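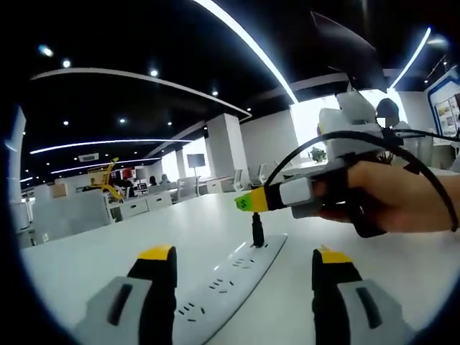 Regletas sobre mesa blanca

Dallent, 2020-09-26
Buenas. En la oficina tenemos una mesa blanca grande y la regleta, blanca también, queda encima, con un enchufe negro puesto. ¿La dejo arriba o la fijo debajo? Perdonen mi español, todavía aprendo.

Muderton
Debajo, sin duda. Encima molesta y los cables se enganchan.

Chuensuk
No estoy de acuerdo. Si enchufas y desenchufas todo el día, arriba es más cómodo. Yo fijaría solo los cables.

Dallent
Pongo otra vista. A la derecha hay también un cable negro fino, suelto. 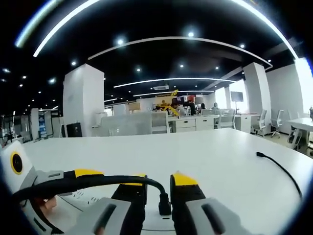 Respuesta de Wullero
Ese cable fino, recógelo con velcro. La bandeja de 30 cm me costó 200 pesos y la regleta cabe justa.

Muderton
Sigo diciendo debajo.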